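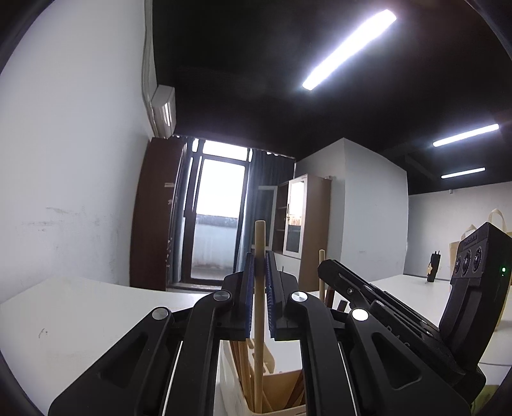

Small items at the flea market: price per piece or price per box?

Board: Selling and swapping

oskari_l
Posted 19:42

Hello all. In January I will have a table at the indoor market in Flutville, for the first time as a seller. I have visited this market for many years but always on the other side of the table, and I find that I do not know how it is done.

What I have is mostly from my uncle's workshop. He repaired chairs. There are hand tools, tins of screws and hinges, turned chair legs, short lengths of dowel in different thicknesses, brass hooks, and very many small things whose English name I do not know. The better tools I can price. My problem is the small items. Should I write a price on each one, or put them in boxes with "everything in this box one price"?

The table costs 60 for the weekend and I would like at least to earn this back.

Thank you in advance,
Oskari Laaksonen

iqra_m
Posted 20:05

Boxes. I have sold at Flutville for eight winters and I never put a sticker on anything that costs less than a cup of coffee. The stickers fall off, or they are moved by people who would like the price of another thing. Write the price on the box with a thick pen and write it on two sides.

The dowels I would tie in bundles by thickness. A person who makes toys or bird tables will take a whole bundle. A person who needs one dowel will ask you for one, and then you can decide.

Noman Marwat
Posted 20:31

I do not agree with Iqra, sorry. For kitchen things and toys, yes, boxes. For hardware and tools it is different. People who buy old hinges are looking for one particular hinge. If they find it in a box marked 1 they pay 1, and then they tell their friend at the next table that it was worth 12. I have been that buyer more than once, so I know how pleased they are.

Oskari, before you put anything in a cheap box, please look for stamps. Rukard made good hinges and catches before the factory moved to Kvam, and the old ones have the name on the inside of the leaf where it is hidden by the paint. Scratch a little with your fingernail.

iqra_m
Posted 20:44

How many evenings should he sit and scratch hinges, Noman? He wants to earn back the table.

Noman Marwat
Posted 20:52

Two evenings, I think. The market is in January, there is nothing else to do in the evening.

laiba.j
Posted 21:10

I am mostly a buyer, so maybe this is useful from the other side. When there is no price at all, I walk past. I do not like to ask, because then I feel I must buy. A box with a price makes me stop, and when I have stopped I also look at the expensive things behind it. So I would do the boxes in front and the tools at the back, standing up so that their handles can be seen.

Also please put the boxes on the table. If they are on the floor, only children and very patient men look in them.

Laiba Janjua

oskari_l
Posted 21:38

Thank you, this is already much better than my plan (my plan was one large blanket).

I went down to the cellar just now and scratched. Of the hinges I have looked at, three say Rukard. The others say nothing, or they say something I cannot read. There is also a paper bag with small brass plates marked Nidov and a number. Does somebody know what they are? They are as long as my thumb and have two screw holes.

Noman Marwat
Posted 21:47

Nidov plates are from cinema and theatre seats. The number is the seat number. Do not sell these in a box! People buy them for house doors and for birthdays. Low numbers and "round" ages go first.

oskari_l
Posted 21:59

The highest is 87 and there are some numbers missing. I will keep them separate. It is a pity, number 50 is not there.

adeel_paracha
Posted 22:20

I will be the unpopular one. If the whole collection is from one chair repairer, why break it up at all? Last winter I sold my father-in-law's clock parts as one lot, 3675 for everything, to a man who came with a van, and I was home for lunch. With single sales I would have stood there until Easter and taken half of it home again. You must also count your own hours.

iqra_m
Posted 22:29

Clock parts and chair legs are not the same market, Adeel. I would be surprised if somebody paid a tenth of this for chair parts.

adeel_paracha
Posted 22:36

I did not say he would get the same sum. I said one lot and one conversation. He can put an advertisement first, and if no van comes, he still has the table.

laiba.j
Posted 22:41

But he perhaps wants to stand at the market? Some people like it. I would feel a bit sad if it all went in one van.

oskari_l
Posted 23:03

Laiba is right, I would like to stand there. My uncle had a table in the same hall when I was small, and I was allowed to hold the cash tin. Adeel, I will think about your way for the heavy things. There is a bench vice I cannot lift alone and I do not want to carry it to Flutville and back.

So now I have this:
Tools at the back, each with a price on a string.
Hinges with a stamp in a flat tray, priced one by one.
Hinges without a stamp in a box, one price.
Dowels and legs in bundles.
Seat numbers in a tray near me.

What do you ask for a bundle of dowels? They are beech, I believe, around arm's length.

iqra_m
Posted 23:15

Five for a bundle of ten and be ready to take four. For turned legs in sets of four I would ask much more, 20 or 25 if they match. Single legs can go in with the dowels.

Noman Marwat
Posted 23:21

Here I agree with Iqra, you may write it down. Only one addition: measure the dowels and write the thickness on a paper around the bundle. Otherwise you will answer the same question all day and you will need to have a ruler in your hand.

Bring a ruler also.

laiba.j
Posted 07:50

And change! Last year at ten in the morning half of the sellers could not give back on a 20 note. I left a very nice lamp there because of it, and when I came back from the cash machine it was sold.

adeel_paracha
Posted 08:14

Warm shoes. The hall has a concrete floor and the doors are open until nine for unloading. Take a piece of carpet to stand on.

What do you want for the vice, by the way? Which width are the jaws?

oskari_l
Posted 17:26

I will measure the jaws tonight and send you a message. It has some rust on the screw but it turns.

I also found another tin behind the paint shelf, with furniture castors. Single price or box?

iqra_m
Posted 17:40

Box.

Noman Marwat
Posted 17:58

Sets of four in the tray, the rest in the box. And look for stamps.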